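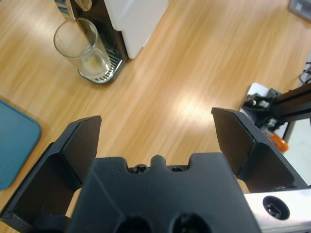
Obituary scrapbooks: do you fix the mistakes when you transcribe?

Forum: Family History > Prairie Provinces > Newspapers and Clippings

prairiemagpie
Saturday project update and a question for the group!

Some of you will remember me going on about the Norance scrapbooks last winter. They were kept by a lady who cut every death notice and obituary out of the local paper and pasted them down in order, with the odd wedding or 50th anniversary when she had space left on a page. Her granddaughter let me photograph the whole lot and I've been typing them up ever since. I just finished the last book and the total is 2,965 clippings. I'm so happy I could burst.

I love this stuff. You get the whole shape of a district out of it - who farmed beside who, which families moved in from Flultier when the elevator closed, who played the organ and who curled. There's one man whose obituary spends more lines on his horses than on his children, and all the horses are named.

Now the question. These are full of mistakes. Some are the paper's (a daughter listed twice, a woman "born" four years after her own wedding), some are the family's, and some have been fixed in pencil by the lady who kept the books. When you transcribe, do you type what's printed, or do you put it right? I've done a bit of both without really noticing and now I want to make it consistent before I put the index up.

stubblejumper_lorne
Type what's printed. Always. Wrong date, wrong spelling, wrong everything. Put your correction in square brackets after it if you have to, but the printed words are the record.

Congratulations by the way, that's a huge job.

teacup_wren
Wow, well done!! Is Norance the one with the stone church on the hill, or am I thinking of somewhere else? My grandfather's half-sister taught out that way and we have never found her death. Surname Pruden, may have married.

prairiemagpie
That's the one, yes. I have two Prudens, will send you a message tonight.

Lorne, that's what I thought you'd say, and I mostly agree. But what about the plain typos? There's a "survived by his loving wive". Do I keep "wive"?

stubblejumper_lorne
Keep wive.

GumtreeGenes
Checking in from Ballarat, where we have exactly the same arguments. I'm going to disagree with Lorne, nicely. I ran a cemetery and newspaper index for years and the people using it are not scholars. They're somebody's niece with ten minutes and a cup of tea. If the paper printed "Jonhson" and you type "Jonhson", she searches Johnson, gets nothing and goes away thinking there's nothing to find. I corrected obvious slips silently and I'd do it again.

stubblejumper_lorne
And how did you know they were slips? We have a family in my area who really did spell it a way that looks like a typo. Three generations of headstones. Somebody helpful "fixed" them in an online index and now half the family trees out there have the wrong name, and it's been copied so many times we'll never get it back out.

GumtreeGenes
Fair point on the surname. I still wouldn't keep wive.

kettlevalley_di
Can't you do both? I use two columns. One is "as printed" and the other is "search name". The first one never gets touched. In the second I put every version I can think of, including maiden names, nicknames and the way the neighbours would have said it. Searching looks at both. It's a bit more typing but you only do it for names, you don't need it for the whole text.

prairiemagpie
Oh, I like that a lot. I think I was making it harder than it needs to be.

The Norwegian families are where it gets really wild. Sæther is in there as Saether, Sather, Seather, Satter and once as Father, which gave me a very confusing afternoon. "Mrs. Father was the eldest of nine."

teacup_wren
Mrs. Father!! I'm going to be laughing about that all day.

farmhouse_nils
Also remember that with Sæther you might have people who are not related at all. It's a farm name, and there are lots of farms with that name in Norway. A family could take it when they emigrated because that's where they had been living, then the brother who came over a few years later took the patronymic and is in your index as Olson. So please don't merge them into one search name and call it a family. I've seen trees where every Sather in the province is a cousin.

kettlevalley_di
Good point, and no, the search column wouldn't say anyone is related. It just helps you land on the page. What you do when you get there is up to you.

farmhouse_nils
Then I'm for it.

Farhad Vahidi
Hello all, new member, I hope it's okay to jump in. My wife's people are from the Flultier side and I've caught the bug worse than she has. I came to this with no prairie background at all and I have to say the old obituaries are the best introduction to the place I could have asked for. I read them like short stories.

One thing I'd add on the question. I would transcribe the pencil corrections too, but kept apart from the print. Whoever made those notes knew these people, or knew someone who did. In my wife's family Bible there is a note in the margin that says only "not so, it was the Tuesday", and thanks to that we found the right burial entry when the printed notice had sent us to the wrong week.

prairiemagpie
Welcome Farhad! And yes, the pencil notes are gold. My favourite is next to a very flowery obituary for a storekeeper. She underlined "generous to all" and wrote "hm".

Okay, so a third column for her notes. I've been putting them in the main text in round brackets, so I'll have to go back through and pull them out. Doesn't bother me, I'll enjoy reading them again.

stubblejumper_lorne
Square brackets for yours, leave round brackets for when the paper used them. Otherwise in ten years you won't know whose they are.

prairiemagpie
Noted. I did 800 of them before I started using square brackets at all, so that's my evenings sorted until August.

chalkline_bev
What are you typing them into? I started mine in a word processor and regretted it. Moved everything over to Wondel and I'm pretty happy with it, though the free version stops at 1,000 entries and you have to split your file after that.

prairiemagpie
Just a spreadsheet. I looked at Wondel but I don't want to split anything up, and I like knowing I can open the file on whatever computer I have next.

GumtreeGenes
Spreadsheet every time. Save a copy as plain text as well and give it to someone in another house.

kettlevalley_di
Seconding the other house. Ours got us through a burst pipe.

magnolia_teale
Can I raise the one thing that hasn't come up? Living people. Obituaries list all the survivors, often with the town they live in, and with a scrapbook that runs fairly late a lot of those grandchildren will still be around. I'd be careful about putting the full text online. When my mother's notice turned up on a site I'd never heard of, with my full name and my suburb and my kids' names, I was really upset, and it took ages to get it removed.

stubblejumper_lorne
They were published in the newspaper though. Everyone in town read them.

magnolia_teale
Everyone in town, yes. That's a few hundred people who knew us anyway and who brought casseroles. It's a different thing when it's searchable from anywhere, forever.

stubblejumper_lorne
I don't think you can hide what was already printed. By that logic the library should lock up its microfilm.

magnolia_teale
I'm not saying lock it up. Keep the full text for people who ask, and put the name, date and page in the public index. I don't see who loses out.

teacup_wren
I'm with magnolia on the recent ones. For a 1920s notice put up the lot, but my cousin's from a few years ago I'd rather not.

kettlevalley_di
Same. There's also copyright to think about with the later ones, depending on who wrote the notice and where you are. Worth asking the paper if it's still going, or whoever bought it.

prairiemagpie
I'm really glad this came up, I'd only been thinking about the early books. The last one does run pretty late. I think I'll go with full text for the older books, and just name, date, book and page for the rest, and people can write to me. I answer everything, it's the fun part! I'll ask the granddaughter what she'd like too. They're her books.

Lorne I know you don't agree.

stubblejumper_lorne
I don't, but you typed it, so you get to choose. Still an excellent piece of work.

Farhad Vahidi
May I be the first to write to you? We are looking for a woman who kept the telephone exchange at Flultier and who, according to my wife's aunt, "knew everything and died in the spring". We have no surname. We think her first name was Alma or Elma.

prairiemagpie
Farhad!! Book six. Elma, telephone operator, died in April, and the obituary says the lines were kept quiet for two minutes during the service. I remember typing it. Give me until after supper and I'll send you the page. There's a pencil note on that one as well, but I can't make out the last word so you can both have a go.

Farhad Vahidi
I have just read this aloud in the kitchen and my wife has put down the potatoes. Thank you. We will be sitting by the computer.

farmhouse_nils
While you're in there, if any of the Sæthers mention Trøndelag, or anything that looks like a typesetter's bad attempt at Trøndelag, I would be very interested.

prairiemagpie
I have "Trondlog" and "Thunderlag". Will send both.

GumtreeGenes
Please tell me you haven't corrected Thunderlag.

prairiemagpie
Never!

teacup_wren
Got your message about the Prudens, thank you so much. The second one has to be her, the school is right and there's a half-brother in Manitoba. There are 40 people on our family email list and I'm about to bother every one of them. Do you know if the cemetery at Norance has a plot map?

chalkline_bev
There was one at the municipal office when I visited, a big rolled-up sheet behind the counter. You have to ask for it. They let me take photos with my phone, but bring something to hold the corners down.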